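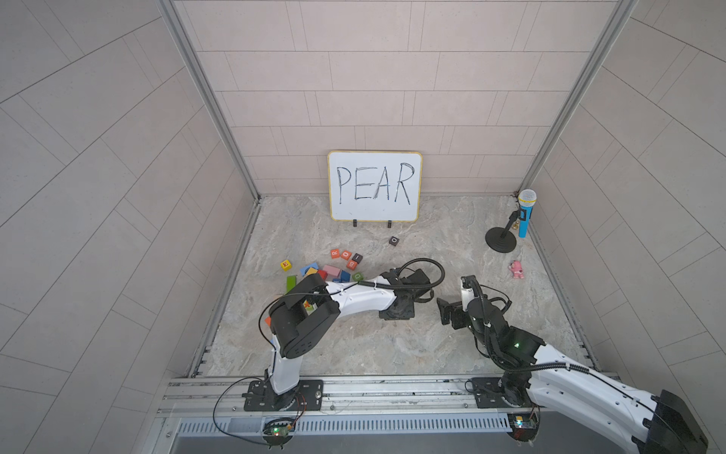
How many examples does a robot arm need before it learns a simple table task?

Fewer than most groups collect, provided the examples differ from each other in the ways the real job will.

I have held this view for a while and it has made me unpopular at two workplaces. The usual practice is to set a number at the start of the month and then hit it. When I joined the letter-block work at Bostura the number was 400 demonstrations per word, and by March we had 3,853 recordings on the drive. Everyone was pleased with that figure. It went into the slides.

Then Khalil Mahasneh sat down and watched them, which took him most of two weeks. What he found was that one operator had started nearly every run with the blocks in the same loose pile, on the same side, and had reached for them in the same order. The policy trained on those runs spelled its words well as long as the pile was where it expected. Move the pile a hand's width and it closed the gripper on air.

People tend to blame the operator for this. I don't. If you pay someone by the finished run, or praise them for it, they will find the quickest way to reset the table and use it all day. Anyone would. The fault is in what was asked for.

A spelling task shows the problem clearly. A word like PEAR goes up on the whiteboard and the arms have to find four letters among blocks of different colors, some with no use in that word at all. A child would look for the letters. A learning system will look for whatever predicts the next motion, and if the letter it needs is always on an orange block, orange is enough. It never has to read anything. You can record that task 400 times and teach color 400 times.

What I argued for, and what Heidrun Kofler eventually let us try, was a sheet of starting layouts drawn up before the session. The operator sets the table from the sheet, records the run, and goes on to the next line. Some lines put unrelated toys on the floor. Some turn blocks face down or lean one on another, so the arm has to deal with that first. It is slower. On a good day with the sheet we got fewer than half the runs we used to get, and Heidrun had to explain that to the people who fund us.

There is a fair objection, and Cosimo Marino made it at length. He said that a planned sheet only contains the variety its author thought of, and that a very large pile of careless data will include odd cases that no planner would write down. He is right about that. I have seen a run where a block rolled and the operator chased it, and that run was worth keeping. But you get those accidents with the sheet too. The sheet doesn't stop operators from fumbling.

The other thing I would change is what gets thrown away. At Bostura any run with a dropped block was deleted before training. So the system never saw a block being dropped and picked up again, and when it dropped one itself, it hung there with the gripper open until somebody pressed stop. We now keep those runs if the operator recovers, and mark them. We still delete the ones where the operator gives up.

I don't claim this settles how much data is enough. For a harder task with cloth or liquid, the answer may be a great deal, and I have no experience with either. My complaint is with the count being used as the measure of the work. Ask a group what they have and they will give you hours and totals. Ask them how many different starting layouts are in there and you will usually wait for an answer.

We put 11 layouts on the first sheet. The current one is longer, and Khalil is still adding to it.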